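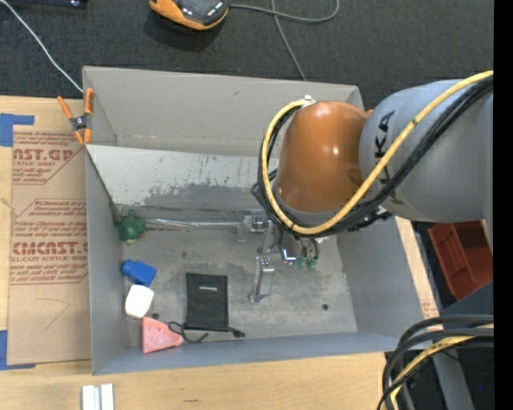
3.2 Surface wear in shared storage containers

Reusable containers are among the least studied objects in the daily work of small archives and lending collections. Paper records, textiles, and tools are usually described in detail when they enter a collection, while the bins and trays that hold them are replaced without comment. The present section considers the containers themselves and asks how wear on their inner surfaces relates to the way they are handled and stored. The type of wear of greatest interest is general scuffing of the floor, as on the gray bin in Figure 2, where the sides stand upright and the open top allows the inner surface to be inspected from above. Scuffing of this kind is easy to see under ordinary room lighting and does not require special equipment to record.

6 min read

The sample was drawn from the lending collection at Gevumgate, which circulates household and garden tools to residents of the surrounding district. At the start of the study the collection held 1,468 containers in regular use. Of these, 80 were selected at random for close inspection, and each was assigned a paper record card. The cards listed the shelf location, the class of contents, and the date of first use where this could be established from purchase records. Containers bought before the collection moved to its present building had no reliable purchase date and were entered as "early stock."

Inspection followed a written procedure prepared by Mei-kuen Tseng for an earlier survey at the Salameh branch. Each container was emptied, wiped with a dry cloth, and placed on a table at waist height. The inspector then rated the floor and the walls separately on a scale from zero (no visible marks) to four (marks covering most of the surface, with loss of the original finish). Cracks, stains, and warping were noted on the back of the card but were not included in the rating. A second inspector repeated the rating without sight of the first card. Where the two ratings differed by one step, the higher was kept. Where they differed by more, both inspectors examined the container together and agreed on a final rating.

The ratings show a clear difference between floors and walls. Floors were rated higher than walls in every class of contents, and the gap was widest for containers used to hold metal hand tools. This is consistent with the Salameh survey, although that survey did not separate hand tools from garden equipment. Wall wear was more even across classes and appears to depend on how closely the containers are shelved. In the two aisles where containers are pushed in side by side, the outer faces carried long horizontal marks at the height of the shelf divider. These marks were recorded but are outside the scope of the present analysis.

Age was a weaker guide to wear than had been expected. Several containers from the early stock received low ratings for both floor and walls – most of them had been used for seed packets, gloves, and other light items. By contrast, 13 containers with known purchase dates within the last two years were given the highest floor rating. All of these had held loose metal parts. The result suggests that a fixed replacement schedule, such as the one now followed at Gevumgate, removes some containers that remain in good condition and keeps others past the point at which they should be withdrawn.

14 shares · 2 comments

Two limits of the method should be noted. First, a visual rating depends on the color and finish of the material. Marks on a dark or glossy surface may be easier to see than marks of the same depth on a pale, matte one, and the scale makes no allowance for this. Second, the cards record only the class of contents assigned at the time of inspection. Staff at the lending desk reported that containers are sometimes moved from one class to another during the busy months, and no log of these changes was kept before January. A container rated under "textiles" may therefore have spent part of its life holding something heavier.

A liner trial was begun in response to these findings. Felt liners supplied by Drarkero were cut to fit the containers in the hand tool class, and a matching group was left unlined. The lined containers will be rated by the same procedure at the end of the lending season. Early comments from desk staff concern cleaning more than wear, as sawdust and soil collect in the felt and are difficult to remove with a cloth. A smooth liner of the kind used at the Troretport depot may be tested if the felt proves unsuitable. The ratings for the lined group are not included in the tables that follow, which report the 80 inspected containers by class of contents and shelf location only.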